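4. Reunion tours and the problem of the rumoured setlist

Of the 599 comment threads we collected from music blogs, 21 concerned a band that had not played together for at least 30 years. These were by some distance the busiest. Readers who could not agree on who had played bass on the second Drullora album were quite sure that he would be back for the summer dates.

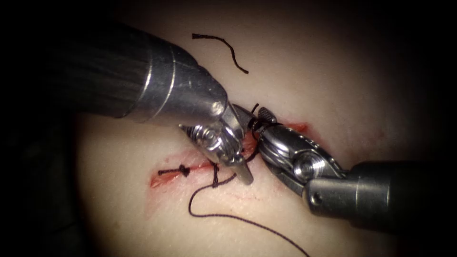

Figure 4. Two robotic arms over a reddish incision in a pale synthetic tissue pad.

Aksoy's coding scheme sorts such comments into mourning, gloating and pedantry. We kept it, though we had to add a fourth class for people who simply wanted to know about parking. Pedantry won easily. One reader of the Mekalach fan pages wrote a long correction to the spelling of a roadie's surname, then corrected the correction, and was thanked for neither. 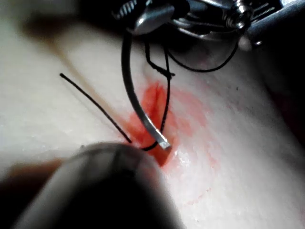
Jokes travelled better than facts. When Liyanage announced a theme-park ride based on their only hit, the first reply asked if the queue would also fade out after the second chorus. The line turned up on 4 other blogs by the end of July, each time under a different name, and once under that of the original singer. Fadime Aksoy, who moderated the Breltevholm forum for part of the period studied, deleted it twice as spam and let it stand the third time. By then it had acquired footnotes. We count it as one joke in the totals, over the written objections of two commenters who each claim to have made it first.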